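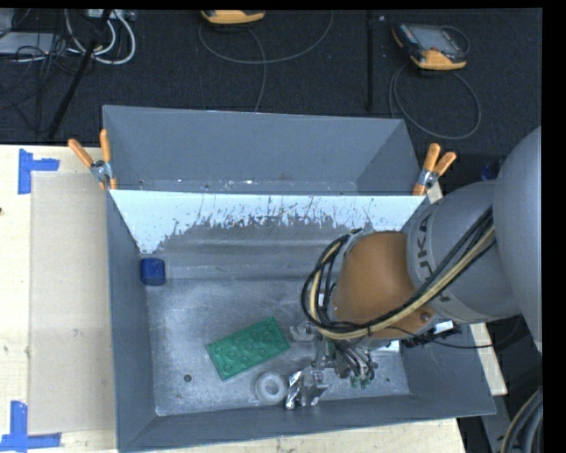
According to the night shift at Trotham, the old checklist took longer than the job itself, and half of its lines could be ticked without walking to the cell. They asked for fewer lines and more room for comments. So this is the second version.

Robot cell inspection, bin picking, Clestier site
Date: 2023-06-26
Form 351, to be filled in before the first automatic run

1. Emergency stops pressed one by one, each reset by hand
OK.
Comment: The stop on the door side turns stiffly. Still works, please order a new one from Rosent.

2. Enabling switch on the pendant, all three positions
OK.

3. Cables and hoses along the arm
OK with remark.
Comment: The bundle makes a loop near the wrist. Move the arm slowly to both ends of its range and look if the loop catches on the bin wall. I did it at reduced speed and it passed free. Repeat after any change of the ties.

4. Clamps on the bin
OK.
Comment: Two spring clamps, rear corners. Pull each one by hand. Spring clamps are good for trials, but for long running I would like bolts – this was already written in October.

5. Inside of the bin
OK with remark.
Comment: The white panel at the back is badly scratched, bare metal shows through. Feel for sharp edges with gloves on. Shiny packages are allowed in the mix, but the rule stays: no hand in the bin while the drives are on, also not to turn one item over.

6. Tape marks on the table
OK.
Comment: Blue tape, left side. If a corner lifts, replace it the same day and check the position again.

7. Floor behind the table
Not OK.
Comment: Cables lie loose on the carpet, some in big loops. This is a trip hazard. Need covers or a tray. Mendes has quoted $297 for the covers, I ask for approval.

8. Guard door and interlock
OK.
Comment: Opened during slow motion, arm stopped.

Hour counter at inspection: 1,373
Result: released for reduced speed only, until line 7 is closed. Next check in 8 days, or sooner if the gripper is changed.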